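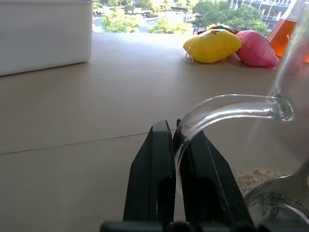
Boletín Llorente, núm. 11 – Hilo 1/9

Iniciamos en esta cuenta la publicación por entregas de las orientaciones del Servicio de Economía Doméstica de Llorente sobre el vidrio transparente en la mesa: recipientes con asa, envases para líquidos y piezas destinadas a productos secos.

2/9
La pieza grande de vidrio con asa curva admite usos muy diversos. En muchos hogares guarda productos en grano o en copos, aunque solo quede una pequeña cantidad en el fondo. El vidrio incoloro permite comprobar el nivel sin abrir ni mover el recipiente.

3/9
Antes de reponer el contenido, se recomienda retirar el resto anterior y pasarlo a un cuenco. No conviene verter producto nuevo sobre el antiguo: los granos del fondo quedan allí durante meses. Una vez vacío, el recipiente se lava con agua templada y se deja secar boca abajo sobre un paño de algodón.

4/9
El asa merece atención aparte. El punto de unión con la pared acumula polvo y grasa de las manos, y un cepillo de cerdas blandas llega mejor que la esponja. Si se aprecia una fisura en la unión, por corta que sea, la pieza debe retirarse del uso.

5/9
Para levantar un recipiente de gran capacidad, una mano toma el asa y la otra sostiene la base. Esta indicación figura en la ficha 252 de nuestro archivo, redactada por Candela Echevarría, y se mantiene sin cambios en la edición vigente.

6/9
Los líquidos de color ámbar o anaranjado – infusiones, siropes, aceites aromatizados – lucen mucho a contraluz, y es frecuente encontrarlos cerca de la ventana. Como elemento de mesa durante unas horas no hay objeción. Para la conservación prolongada de aceites se aconseja un armario cerrado, lejos del sol directo.

7/9
Sobre las mesas compartidas: en las viviendas con niños, el vidrio y los muñecos de peluche acaban ocupando la misma superficie. Parveen Bangash, responsable de consultas, propone reservar a cada cosa un lado fijo de la mesa y dejar libre el paso del asa, que es lo primero que se engancha con una manga o una tela.

8/9
Una superficie lisa y de tono claro facilita la recogida de migas y granos, pero disimula los de color parecido. Se sugiere pasar primero la mano seca o un cepillo de mesa y, solo después, la bayeta húmeda. El orden inverso adhiere los restos a la superficie.

9/9
Las consultas sobre limpieza y conservación del vidrio pueden dirigirse al Servicio por mensaje privado, indicando la referencia 826. La próxima entrega, prevista para septiembre, tratará de los tapones de corcho y las juntas de goma, con textos de Kenna Jardine.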